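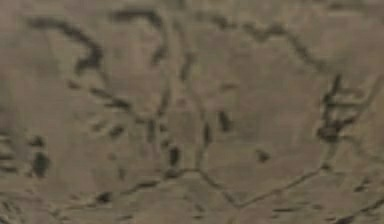 Texture Randomization for Floor-Level Navigation in Simulation
Student project report, Mukmont Robotics Lab
1 March 2026
4 min read

The task was to find out whether a wheeled robot with a downward camera keeps a better position estimate when its image matcher has been trained on simulated ground with random marks. The target site was the Emside test yard, where the ground is hard clay with a lot of cracks. Our earlier matcher was trained on plain ground and lost track there often.

We used the Langat simulator, which was already set up in the lab. A ground tile has two layers. The base layer is a mottled tan made from smoothed noise. The mark layer puts dark strokes on top: curved strokes, broken lines, single blots and thin branching lines that look like cracks. Stroke width and darkness are drawn at random, and a light blur goes over both layers at the end. Without the blur the matcher learned to depend on sharp stroke edges, which the real camera rarely gives us.

We generated 220 tiles and trained the matcher on pairs of overlapping views from the same tile. Each pair had a random shift and a small rotation. The network itself was not changed from the Prornard baseline.

We use cookies to improve your experience. By continuing to browse you accept our cookie policy. Accept / Manage settings

Testing was done on 53 recorded runs from the yard, all collected in June. A run counted as a failure if the position estimate was off by more than 2 meters at the end. The plain-ground matcher failed on most of the longer runs. The one trained with marks failed on 4 runs in total, all of them over stretches with very few cracks.

Those failures match what we saw in simulation. Tiles with wide unmarked areas gave the worst results, and views with only thin, faint lines were nearly as bad. Bold strokes helped most. We tried raising the contrast of the base layer so the matcher could use the mottling by itself, but this made results on the real runs worse - probably since real clay changes tone with the light during the day. We went back to the softer base.

One problem is still open. The branching lines are drawn by a simple random walk and sometimes bunch up into small lattice shapes that we did not find in the yard recordings. We did not have time to test whether removing them changes anything. The walk code is in the project folder together with the settings for each tile, and the run logs are stored separately because of their size.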